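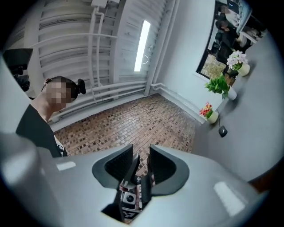 Didemcombe Library Opens Its New Sheet Music Room

DIDEMCOMBE, 5 April 2018 – The Didemcombe Library is opening a sheet music room with 3163 pieces that anyone with a library card can borrow, and we can't wait for people to start playing them!

The collection comes from the old Pumphrey music store on Mill Street, which closed last year after a long life selling piano books, band parts and guitar strings to half the county. When the family offered its back stock to the library, we said yes before we had any idea where to put it. The former map room on the second floor has new shelves, a long reading table and a digital piano with headphones, so you can try a piece before you take it home.

There is something for nearly every player. Piano music fills the most shelves, followed by songs for voice, school band sets and a surprisingly big run of accordion music (ask at the desk, it lives in the tall cabinet). Beginners have their own section by the door, with the large-print books on the lower shelves.

Borrowers may take up to 11 pieces at a time for four weeks. Band and choir sets go out for the whole season and need to be booked ahead – school groups from Rellthorpe have already asked for the spring concert sets, so please call early if you have a date in mind.

A further 400 pieces are still being repaired. Most have loose covers or torn corners, and they will join the shelves during May. The full list is in the online catalog, where you can search by instrument, composer or level.

The Wekinar Wind Players will give two short concerts in the main hall on opening day, using music borrowed from the new room. Both are free, and no tickets are needed. Bring your own instrument if you would like to stay for the open play-along afterward. Music stands will be provided.

Contact: Music Desk, Didemcombe Library, second floor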